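About us

Tamance is a small company that teaches robot hands to do ordinary work. We do not build the robots and we do not sell them. Our customers already have a robot with a hand, and they want this hand to pick up, turn, push and put down the things in their own building. We make the method for that, and we help people to use it.

The company was started by Shu-fen Kwan, together with one colleague from the same laboratory. Before, both of them worked for several years on grasp planning, the kind where a computer has a complete model of the object and calculates where each finger must go. It is beautiful mathematics and it worked very well for objects which we had models of. Then one winter a furniture workshop asked us if the hand could hold a board while a person fixes the other end. We had no model of the board. Every board was a little bent in its own way. We tried for three weeks and the result was poor, and from this failure came the method that we still develop today.

What we work on

Our method is called Fliloslow. The name is a joke from the first months, when the program was named "follow slow" in a file and somebody typed it badly. We kept it.

The idea is simple to say. A person guides the robot through a task, and the robot records what its joints do and what the camera near the hand sees. Many groups in the world do this, and we learned a lot from their papers. Our own contribution is in what happens with the recording afterwards. We split each demonstration into two kinds of moments: the moments when the hand travels, and the moments when the hand is close to touching something. The first kind is easy and there is very much of it. The second kind is short and difficult. If you train on everything equally, the robot becomes excellent at traveling through the air and stays clumsy at the last two centimeters.

So Fliloslow gives more weight to the close moments, and it also plays them back to the learning program at a slower speed. The travel parts are made shorter. We do not throw them away, which was our first attempt and a mistake. A robot trained without travel did not know how to come back after a missed grasp. It closed the fingers on nothing and waited.

The blurred pictures

A question that visitors often ask is what we do with blur. When an arm moves quickly, a camera that moves together with it sees the hand sharp and the rest of the world in stripes. In the beginning we removed all such pictures, as most people do, because they looked like bad data to us. In February two years ago Shu-fen made a test where she put them back, and the robot became better at slowing down in time. Our explanation is that the blur tells the program something about speed. The direction of the stripes and the length of them is information, even if a person does not like to look at it. 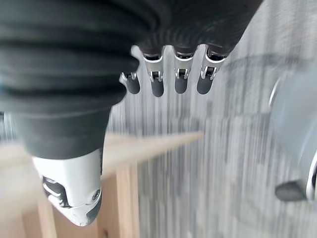
We now keep these pictures in every training set, with one rule. A picture must show the fingers well enough that a person can say where the tips are. If this is not possible, the picture goes out. The rule is checked by hand for a part of the recordings and by a small program for the remaining ones, and when the two do not agree, we look at it again together at the table. This takes time and we have not found a better way.

Results until now

The present collection has 2,524 demonstrations. They come from tasks with boards, boxes, handles, cloth and some kitchen things. Each demonstration has a written note from the person who guided the robot, with what went well and what was strange. The notes were not planned for training, but we read them often. When a trained robot makes a mistake, quite many times the same mistake is already mentioned in a note.

For our main comparison we used only 1,000 of the demonstrations, chosen by lot, and trained the same program twice: first with all moments having equal weight, then with our weighting. The second version missed fewer grasps on boards and handles. On cloth we saw no difference that we would want to defend. On boxes the weighted version was a bit slower, and one of our partners did not like this, and he was right to say it. We are working on the boxes.

We write these weak points here because in our experience people find them anyway on the first day of a pilot – and then it is a less pleasant conversation.

The hand and its clothing

Much of our daily work is about things that do not appear in a research paper. One is the covering. Our hands work near wood, dust and edges, and we like to have fabric over the back of the hand while the fingertips stay free. The fabric must be thick enough to protect and soft enough to fold when the fingers bend. It also changes what the camera sees, because folds are never two times the same. For some time we were worried about this. We then recorded the tasks with different folding on purpose, and the program learned not to care.

The fingertips are another subject. A rubbery surface holds a board well, but it wears down and it collects dust, and a worn tip slides at a different angle than a new one. We write down when tips are changed. If you plan to start a data collection of your own, please do this from the beginning. We started too late, and for the oldest recordings we can only guess.

How we work with others

We have two kinds of projects. In the first kind, a company sends its people to us for a short course, and they learn to guide a robot and to judge their own recordings. The course is called Ballon. It is made for people who work with the objects every day, and programming knowledge is not needed. A good carpenter gives better demonstrations than we do, this we have seen again and again. The carpenter approaches the board without hurry and does not correct the grip five times.

In the second kind, we go to the customer's building and train on the robot that is already there. This work runs under the name Lam. It takes longer and it costs more, mainly for the reason that every building has its own light and its own floor. We ask for a quiet corner, a normal power socket and one contact person who is allowed to say no to us. Please do not clean the place specially before we come. We would like the robot to learn in the conditions where it will stay.

Recordings made at a customer's place belong to the customer. We may ask to use some of them in our own research, and if the answer is no, the price does not change. Faces and voices are removed before the recordings leave the building.

Who we are

We are a small team, with people from robotics, from woodworking and one from physiotherapy, who knows more about how hands get tired than all the others together. We speak several languages in the office and English is the first language of almost none of us, so if a sentence on these pages is not clear, write to us and we will try to say it again in a better way.

Shu-fen leads the research and also answers most of the letters. She is usually in the workshop in the morning and at her desk after 2 p.m., and this is the best time to call.

Students who would like to write a thesis with us are welcome to ask. At the moment we look for someone who is interested in touch sensing at the fingertip, and for someone who would like to take over the problem with the boxes. Please send a short letter about what you have built or repaired yourself. It may be a small thing – a chair or a bicycle is fine.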